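Sorting out a houseful of kid stuff before a move, where do I even start?

Posted in Home & Family > Moving and Storage
April 12, 2021

GuadalupeEsquivel

Hi all, first time posting, long time reader. We are moving from Prernevport to Bativgate in June and going from a house with a basement to a second-floor apartment with two closets and a storage cage downstairs that is the size of a phone booth. My husband has handled the truck. I have been handed the toys.

We have three kids (ages four, seven and eleven) and I swear every relative on both sides has been shipping us plastic since the day the oldest was born. I've got tubs of building bricks, dolls, puzzles with who knows how many pieces missing, a play kitchen, board games, stuffed animals up to the ceiling, and then what I call the crumbs, meaning all the tiny stuff. Wheels, hats, little shoes, half a plastic fence. The crumbs are what's killing me. I sat down on the basement floor last weekend to do one tub and two hours later I had four piles and no idea what any of them were supposed to be.

My questions, in no order: do I sort before we move or just box it all and deal with it there? Do I let the kids help or do it while they're asleep? And where does everybody get rid of this stuff? The thrift store by us stopped taking toys. I'm budgeting about 60 dollars for bins and supplies, so please don't tell me to buy a wall system.

Thanks in advance, I'm reading everything even if I'm slow to reply.

bivwoodmom

Oh I feel this one in my bones! We did a move two years ago from Bivwood with two kids and a dog and I made every mistake, so take what's useful.

Sort before. Please, please sort before. We did the "box it now, deal with it later" thing and I paid movers to carry 37 boxes marked TOYS / MISC up a flight of stairs, and then I paid again (in my own sweat) to carry more than half of them back down. You're paying by the hour or by the weight or with your back, one way or another.

The way I'd do it now is start with the big things. The play kitchen either comes or it doesn't. Same with the dollhouse, the ride-on, the train table. You make five or six decisions and suddenly you can see the floor and you feel like a genius, and that carries you for a couple of days. Then stuffed animals, which go fast if each kid gets one big bag and whatever fits in the bag comes along. Then games and puzzles. I did not count puzzle pieces, life is short. If a kid hadn't asked for a puzzle since the winter before, it went.

Save the crumbs for last and don't sort them by type. I know it's tempting! I had little cups for wheels and little cups for shoes and I was so proud of them and they all got dumped back together by my youngest in one afternoon. What worked was dumping a small amount at a time into something shallow, picking out the things somebody would be sad about, and letting the rest go.

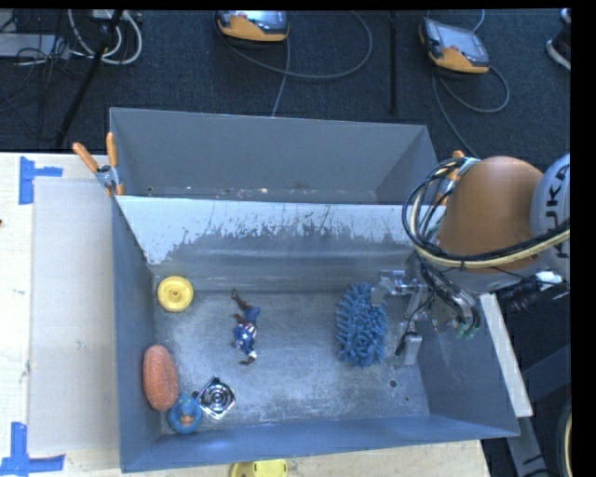
Do it in small batches, too, like twenty minutes while dinner is in the oven. If you try to get through a whole tub in one sitting you start making bad choices at the end. I threw out the only remote to the racing track that way and heard about it until Christmas.

On the kids: mine were six and nine and I did a mix. I went through first on my own and pulled the obvious trash, anything snapped or leaking or sticky. Then they got to look at what was left and choose. If they'd seen the trash pile they would have fallen in love with every last bit of it. Your eleven-year-old could probably do their own room and might surprise you. The four-year-old I'd send to Grandma's, no offense to the four-year-old.

Getting rid of it, I had the best luck with a church nursery and the waiting room at our dentist (call first, some places won't take anything used right now). I also put a few boxes at the curb with a FREE sign and they were gone by supper. The bricks I sold by the pound to a lady who drove in from Mendoza, and that paid for pizza on moving day, so don't give those away without asking around!

For bins, you can do the whole thing under your budget. Get clear ones with lids that latch, all the same size so they stack, and skip the giant ones. Full of bricks, you can't lift them. I like shoebox size for small stuff and maybe four or five of the medium. And write the kid's name on the end, not the lid, because you'll never see the lid once they're stacked in that storage cage.

Packing tape: buy double what you think.

haul_it_hank

just toss it. kids only play with three things anyway. rent a dumpster, ours was 400 for the week and I split it with the neighbor. done in a day

Juniper44b

I wouldn't do a dumpster for toys unless you've got a garage to clear out too, that's a lot of money for some stuffed bears. Most of what bivwoodmom wrote matches what I'd say, with a couple of things to add.

Pack one "first night" bin per kid and keep it out of the truck. Pajamas, one or two favorite toys, a book, the blanket they can't sleep without. Put it in your own car. We got stuck waiting on the truck until the next morning and those bins saved us.

Take the batteries out of anything that talks or sings before you box it. We had a box on the truck laughing all the way down the highway. Put the batteries in a zip bag with a bit of tape over the ends and keep that bag with you.

If you have sets where the pieces matter, like a train track or a marble run, snap a quick phone picture of it put together and tape the bag of hardware to the biggest piece. I lost the screws to a bunk bed once and that taught me.

I'd go easier on the tiny stuff than you think you need to. My rule is one small bin for all three kids, and when the lid won't close something has to leave. I'm at 44 Legos-in-the-foot incidents and counting, so maybe don't take housekeeping advice from me.

GuadalupeEsquivel

You guys are great, thank you!! Going to do the big stuff this week. The play kitchen is staying behind, I've decided, and my sister wants it for her twins. Juniper, I pulled batteries tonight and found a talking bear I thought had died years ago. Does anybody know if those latch bins hold up in an unheated storage cage, or do the lids crack in the winter?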